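4.3 Choosing a cycle for dark clothes

The Candberg panel offers a Quick Dark cycle. I would not make it your default, whatever the sticker on the front claims.

1. Sort by fabric weight first. Color matters less than the leaflet suggests.
2. Turn dark items inside out and close zippers.
3. Select Cotton, then press Temp until the lowest setting shows.
4. Press Spin twice. The display should read 892. Why such an odd number, the maker does not say.

Caution: Do not wash wool on this setting.

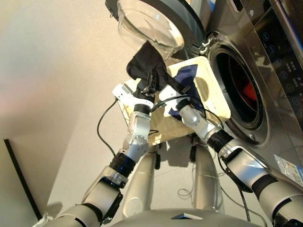
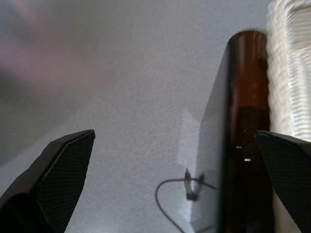 Liv Lundgren disagrees with step 4 and wrote in to say that her black shirts came out just as creased at the lower spin, and that she has gone back to the factory setting.

Note: Her model may have older software. Hold Start for 2 seconds to check yours.

5. Measure the detergent. The cap line marked "normal" is generous; half was plenty in my loads.
6. Press Start. The display shows 52 minutes. Allow longer, as the timer tends to stall near the end.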